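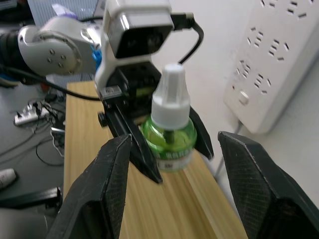 You could just write the motion down once and be done with it, a reader told me after my last column. Why sit a grown adult in front of a pair of robot arms and have them do a chore over and over, when a decent programmer could type the whole thing in by lunch?

I've been chewing on that for a while now, and I think the reader is wrong, but wrong in a way I used to be wrong too, so I'll try to be nice.

When I first got my hands on the controls at Lirkau, the little robotics shop where I do most of my demonstrating, I figured the hard part would be the robot. It was me! I picked up a small plastic bottle through the arms and had no idea what my own hands normally do with a small plastic bottle. How hard do I squeeze? When do I let go? Do I go for the cap or the bottom? I've been handling bottles my entire life and I couldn't have told you. Try writing a program for something you can't describe out loud. You can write one, sure, and it'll work right up until somebody sets the bottle down a finger's width to the left.

So you show it. You show it a lot. The job I worked on longest came to 800 demonstrations, shared among a few of us, and the thing I'd argue for (loudly, if you buy me coffee) is that those hours are skilled work and should be treated that way.

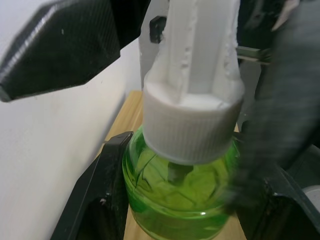 Maren Tollivet
Columnist and part-time robot demonstrator

Most places don't treat it that way. I did a stretch at another outfit, Clilmont, where the only thing written on the whiteboard was how many demos each of us had done that day. I got 82 once and felt terrific about it, and then I watched the recordings back. They were awful. Fast, jerky, every one of them the same grab from the same side. If I were a robot learning from that person I'd have learned to be in a hurry.

Things that look alike to a shopper are strangers to a pair of grippers, too. A little refill bottle with a wick in it and a green bottle with a trigger sprayer on top are both "a bottle" on the task sheet. One has a narrow top and the other has all that plastic sticking up where you'd like to put a finger. Do you hold it low and work the top with the other arm? Do you come in from the side? And the other arm is always in the way -- your own other arm, which you are also driving, and which you forgot about. I've done the same task on a good morning and a bad afternoon and you'd swear they were two different people.

A manager at a desk can't see any of this in a count. Somebody who's done it can see it in a few seconds of video.

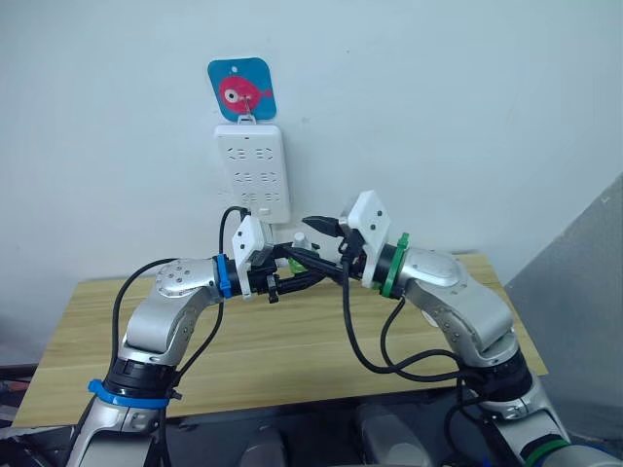 All right, but if the work is that personal then the robot is only ever going to be as good as whoever had the controls, and how is that better than code? I got that one by email, from a reader who signed off with no name, and it's a better question than the first.

My answer is partly yes. It does pick up your habits. I have a habit of stopping for a beat before I close the grippers, and the first model trained on my data at Lirkau stopped for a beat before it closed the grippers. I found this creepy and a bit flattering. But that's an argument for having several people do the showing, and for keeping them around long enough to get good, and for letting them see what the robot did with what they gave it. I never once got to see that at Clilmont. I sent my stuff off and that was it.

The other thing I'd fight for is keeping the fumbles. Software at one place I worked (it was called Cukico, and I have nothing kind to say about the menus) threw out any demo with a regrasp in it. Out of one batch of 66, I lost 20, and I thought some of those were the most useful of the lot! A person who slips and catches it is showing you how to catch it. Give the robot only perfect runs and the first time the bottle tips it has never seen a tipped bottle in its life.

I'm not against code, by the way. Code is lovely for the things that hold still. If you're moving the same box from the same shelf to the same belt, please don't make a person act it out for weeks in December, as I was once asked to do, with a space heater on my feet.

But for two hands and a slippery little object, I want a person at the controls, paid properly, given breaks, and asked what they think when the robot does something odd. Last month I told the engineers the left arm was starting too high. They moved the start position down, and I've been arguing with them about the right one ever since.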